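Robotik-Praktikum, Einheit 6: Vormachen mit dem Handgreifer
Skript zur Veranstaltung, Elfriede Holzer
Stand: 1. Juni 2018

So, heute kommen wir endlich vom Papier weg! In Einheit 5 ging es um die Fernsteuerung, also darum, dass ihr mit dem Steuerarm vorne am Pult den eigentlichen Arm hinten im Labor führt. Einige von euch haben gemerkt, wie zäh das ist (ich sage nur: Schraubdeckel). Man wartet dauernd auf den Arm, man sieht die Tiefe schlecht, und nach einer halben Stunde tut einem die Schulter weh.

Beim Handgreifer nehmt ihr das Werkzeug selbst in die Hand. Dieselben Backen wie am Roboter, dieselbe Öffnungsweite, nur eben ohne Roboter dran. Die Kamera sitzt am Greifer und schaut nach vorne auf die Backen, und aus dem Video rechnen wir später die Bahn zurück. Ihr könnt damit in jede beliebige Wohnung gehen, und das sollt ihr auch, denn mit Aufnahmen aus immer demselben Labor lernt das Modell vor allem unser Labor auswendig.

Ein bisschen Geschichte, weil letztes Mal jemand danach gefragt hat: Als ich 1997 angefangen habe, hieß Vormachen noch, den Arm am Handgelenk zu packen und ihn Punkt für Punkt durch den Raum zu schieben. Bei jedem Punkt Taste drücken, weiter. Für eine Schweißnaht völlig in Ordnung, für eine Plastiktüte hoffnungslos. Die Tüte liegt ja jedes Mal anders!

Womit wir beim Thema wären. Unsere Übungsaufgabe im Projekt Fliseneck ist Tisch abräumen: Verpackungsmüll vom Tisch in den Eimer. Klingt banal, ist aber eine schöne Aufgabe, weil fast alles dabei weich ist und sich beim Zugreifen verformt.

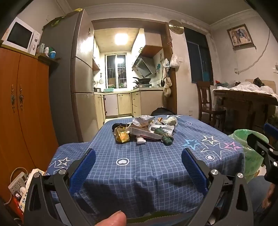 Abb. 1: Tisch abräumen mit zwei Handgreifern, Müll noch auf dem Tisch, Eimer an der rechten Tischecke.

Schaut euch den linken Greifer an: Die Backen stehen weit auseinander, obwohl der Haufen noch ein gutes Stück weg ist. So will ich das von euch auch haben. Wer erst direkt über der Tüte aufmacht, schiebt sie meistens vor sich her, und genau dieses Schieben lernt der Roboter dann mit. Die blauen Polster innen an den Backen müssen frei zu sehen sein, also bitte keine Finger davor.

Zur Reihenfolge: Fangt mit dem an, was obenauf liegt. Eine zugeknotete Tüte nehmt ihr am Knoten, da hat man etwas Festes zwischen den Backen. Lange flache Kartons sind gemein, die kippen gern seitlich weg, da lohnt es sich, an der schmalen Seite zu greifen. Und bei zerknüllter Folie lieber einmal beherzt zupacken als dreimal zupfen.

Mit zwei Greifern kommt noch das Absprechen der Hände dazu. Nkechi Babalola hat im Herbst die Aufnahmen aus der ersten Runde durchgesehen, und das häufigste Problem war, dass die ruhende Hand nebenbei mitwackelt. Haltet sie still, wenn sie nichts zu tun hat. Übergaben von links nach rechts sind erlaubt, aber dann bitte deutlich: Die eine hält, die andere greift, erst danach loslassen.

Was ihr abgebt:
Jede Gruppe nimmt 200 Durchgänge auf, verteilt auf mehrere Räume.
Vor jedem Durchgang den Müll neu hinlegen, ruhig unordentlich.
Misslungene Griffe nicht löschen, sondern in der Liste mit F markieren.
Dateien in den Ordner Prillalton, Unterordner mit eurem Gruppennamen.

Im Ordner liegen schon 2864 Durchgänge aus den früheren Jahrgängen, die dürft ihr zum Vergleich anschauen, aber nicht mit abgeben (ja, das kam vor). Das Training selbst machen wir im September gemeinsam, bis dahin sollte auch der neue Rechner laufen.

Zum Lesen bis nächste Woche: Kapitel 6 im Reader, den Abschnitt über Kalibrierung könnt ihr überfliegen. Greifer gibt es bei mir im Büro gegen Unterschrift, Akkus bitte geladen zurückbringen.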